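Frequently asked questions: playing tennis at Sotham

These answers are written by Mateja Stoyanova, who coordinates the junior and adult programs. If your question is missing, please write to the club desk and we will try to add it.

Do I need to be a member to play?

No. Visitors can book any outdoor court, but members may book earlier. A full adult membership costs $335 for the season and a family membership costs $500. Juniors who join the squad pay the squad fee only, and the membership is included in it.

Which surface are the courts?

We have hard courts and three clay courts. The clay is closed from December until the ground is dry enough in spring. Please wear proper clay shoes there. Running shoes with deep soles make holes, and Solveig Skjelbred, our head coach, will ask you to change them.

I had an injury. When can I come back to training?

Please ask your doctor or physiotherapist first. We are coaches and we can't decide this for you. When you have permission, tell us what movements you should avoid, and we will start you with short sessions from the service line — no serving in the first week.
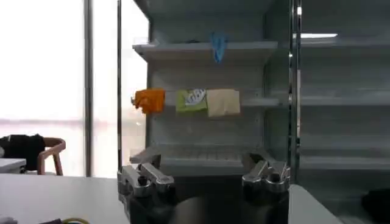
Food and drink on match days is the subject of many messages, so I will answer it a bit longer. You may bring your own meals into the clubhouse, but glass bottles must stay away from the courts. For a long match we recommend water and something small to eat at the change of ends, for example a banana. An open refrigerated display with a white metal tray for its top shelf is the type of unit we mean when we write "the cold shelves" in the tournament notes. Hot meals are served only during the Gimus Cup.

What is the Gimus Cup?

It is our open tournament for adults, played in singles and doubles. Last season we had around 400 entries with the juniors' event counted in. Matches are best of three sets, and a match tie-break is played in place of the third set in doubles. The draw is published at 6 p.m. on the evening before the first round.

Can I enter if I have no ranking?

Yes. Unranked players begin in the qualifying rounds. If you played before in another country, send us your old results and Solveig will look at them before the seeding is made.

What happens if it rains?

The referee waits as long as possible. If play is cancelled, we send a message to all players on the day's schedule. Unfinished matches continue from the same score, also when they move to the indoor hall at Åberg. Please keep your phone on!

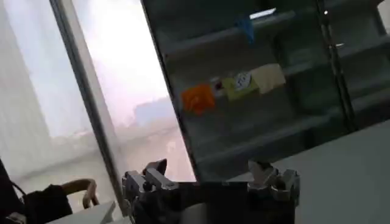
Indoors, with the large window and the dark glass-fronted shelving cabinet.

Can I have my racquet restrung?

Yes, you can leave it at the desk before noon and collect it the next day. Write your name and the tension you want on the tag. If you don't know the tension, we will use the middle of the range printed on your racquet.

How do I cancel a booking?

Use the link in your confirmation email. Up to three hours before the start it is free of charge. After that you pay the full court fee — this is also the rule for members.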